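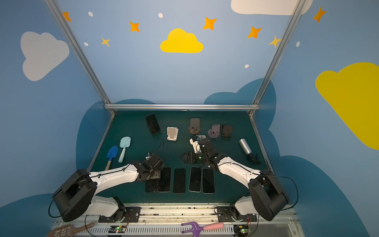
Two robot arms between light blue walls painted with clouds and stars.

Six Hours to Tistia

What a shared minibus teaches about greetings, seats and the handling of other people's luggage

The road from Radgate to Tistia is 108 kilometers long and crosses the Jendlow Pass at 3000 meters. A private car covers it in under four hours. The shared minibus takes six, and the difference is made up almost entirely of stops. I rode it in both directions in January to learn how the stops work.

There is no printed schedule. The first vehicle leaves Radgate when its seats are filled, usually before 7 a.m., and the next begins loading in the same bay. A passenger's place in the order is fixed by an object left on the seat. A scarf is sufficient. A water bottle is accepted if it is full. A newspaper is treated as litter and will be moved.

Seating

The bench behind the driver is the most comfortable and the least sociable. Its passengers face forward over the engine cover and cannot be heard from the rear. It is generally given to older people and to anyone carrying an infant. The middle row takes the folding seat, whose occupant must stand every time someone behind gets off. On the outbound trip I had the folding seat and stood up often enough to learn the names of the people in the back row.

The back row is where conversation takes place. It runs the full width of the vehicle, and its passengers tend to be going all the way. A newcomer boarding there greets each person in turn, starting with the one nearest the door. The greeting has a fixed sequence: health, household, road, then weather. The answers are all favorable. Real news comes later, after the first stop, and is introduced by repeating one of the earlier questions.

I missed this on the first day. Asked a second time how my road had been, I said again that it had been fine, and my neighbor took that as a wish to be left alone. Bontu Gebru, who has taught school in Tistia for most of her working life and was sitting by the window, corrected me in English at the next halt. "The first time is for manners," she said. "The second time he wants to know."

Payment

Fares are collected after the foot of the pass, where the road surface changes from asphalt to gravel. The money moves forward by hand. Each row adds its own notes to those coming from behind and says the number of passengers covered. Change returns by the same route. The system requires every passenger to handle the cash of everyone seated farther back, and refusing a share of this work is noticed.

A visitor should carry small notes. Breaking a large one occupies the whole vehicle and will be discussed. The charge for a large bag is settled before departure with the loader, who works from the roof and is paid separately.

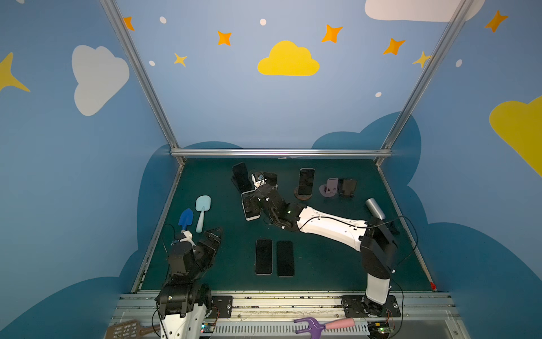
Yellow and white clouds on the light blue walls around a teal-green table.

The halt at the pass

The long stop is just below the summit, at a roadside kitchen called Woldegiorgis. The bus waits there for forty minutes. Passengers eat in the groups in which they were seated, so the choice of row made in Radgate also decides the company at lunch.

Food is ordered for the table and served on one tray. The person who sits down last pours the water. The bill is paid by whoever reaches the counter first, and there is some technique in this. Gebru paid on the outbound trip by excusing herself to wash her hands and going to the counter instead. Direct repayment was declined. The accepted form, I learned from the cook, is to bring something on the next trip: coffee, sugar, or printed matter if the person is a teacher.

At this altitude the air is thin enough to shorten sentences. The walk from the kitchen to the marker stone is 100 meters uphill, and regular passengers make it slowly and without speaking. There is a view of both valleys from the stone. Most people turn their backs to it to get out of the wind.

The descent

Below the pass the stops become irregular. The driver halts for parcels, which are handed through the window with a spoken address. An address is a person's name and a landmark. The passenger nearest the window repeats it aloud, and from then on the whole row is responsible for it. I was given charge of a tin of paint bound for a pharmacy. When we reached the pharmacy, three people told me before I had stood up.

On the return trip I put a full bottle on a seat in the back row and greeted from the door inward. My neighbor asked about my road. After the first stop he asked again, and I told him about the puncture outside Tistia, the price of the new tube and the two hours spent waiting for it. He had a cousin who sold tubes. The subject lasted as far as the gravel.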